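Tidying Up the Bedroom Floor, One Thing at a Time (and What the Robot Folks Learned From It)

Filed under: Household Tips, Small Spaces

If you have been reading this page for a while, you know I can go on at length about a drawer divider. Bear with me this month, because I want to tell you about a tidying project I have been helping with at Virum, and about a few habits it has given me that I now use in my own house every single day.

The project is called Menon, and the idea is simple enough to explain over coffee. People go into ordinary rooms with a gripper held in the hand and put things away with it, over and over, while it records what the hand does. Those recordings are then used to teach a robot arm the same chore. The question the group wanted to answer was a very homely one: does a robot learn to tidy better from a great many pickups done on a nice clear table, or from fewer pickups done in real rooms, with the blanket on the bed and the cables on the nightstand and everything else that comes with people living somewhere?

For the table set they had 3000 pickups, all done at the Sultstead workroom. For the room set they had 258, gathered in 11 bedrooms. When I first heard those two numbers side by side I thought the poor little room set didn't stand a chance. But when the arm was tried in six bedrooms it had never been in before, the one taught from the room set put more things away and dropped fewer of them. The table-taught one did beautifully on a table and then got into a terrible muddle as soon as two things were touching each other, or when the cloth underneath had any kind of bumpy pattern to it.

The objects are nothing fancy, by the way. A small tool, a soft toy, something flat and black that is a nuisance to get your fingers under. You could find the lot in any house with a child and a loose cabinet hinge in it.
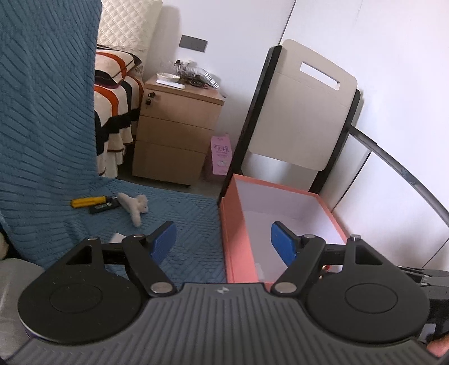
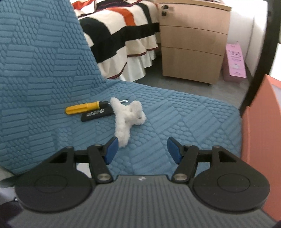

Now for the part you can use at home, since I don't suppose many of you are training a robot this weekend. (If you are, do write in!)

Take the soft thing first. When a plush toy is lying on top of a screwdriver, your hand wants to go for the screwdriver, and then you are tugging it out sideways and dragging the toy along with it. The recordings where the soft thing came off first were shorter and had fewer second tries in them. I have started doing this with laundry left on the sofa, and I find far fewer remote controls on the floor afterward.

Bring the box to the mess. I used to keep my sorting box by the door and walk back and forth like a waitress. In the Menon sessions the box goes within easy reach of the pile, and the person hardly has to move their feet. Put yours on the floor right beside whatever you are clearing, with the opening toward your good hand, and you'll be done before the kettle boils. A plain box with no lid is best for this. Lids are for later, when everything has a home.

Come straight down on flat things. Anything thin on a quilted or ribbed cloth will slide into a groove if you come at it from the side. Come down over it, one fingertip on each long edge, press into the cloth just a little and then close. The cloth gives, and that tiny bit of give is what lets you get hold of it. The people at Karkow, who looked after the learning side of the project, noticed that the room-taught arm had picked up this little press all by itself from the recordings, and I was as pleased as if it had been my own grandchild.

Open wide, close slowly. This one is for anybody who uses a reaching tool because of a bad back or sore knees, and I know from your letters that there are quite a few of you. Have the jaws well open before you get near the thing, wait a beat, and then squeeze. Most of the fumbles in the recordings came from opening up too late and knocking the toy away with one of the tips.

Don't tidy the room before you tidy the room. I laughed when this was given to us as a rule, but it makes good sense. The project asked people to leave the bags and chairs where they were, because a room made perfect for the visit taught the arm very little. At home I take it to mean that you can start on the bed or the rug without first clearing every surface in sight — which is how I have talked myself out of tidying more Sunday afternoons than I care to admit.

A word on what the result doesn't tell us. All the rooms were bedrooms, and fairly small ones. The group hasn't tried kitchens yet, where things are slippery and breakable and often full of soup. They also haven't mixed the two sets in every proportion, and it may well be that a good helping of table work with some room work stirred in would beat either one on its own. That trial is planned for the winter, and I have put my name down for it.

In the meantime I'd love to hear what you keep in your sorting box and where you put it down. Next month we are back to pantry shelves, and I have a good trick for sticky labels that needs only a little cooking oil and an old dishcloth.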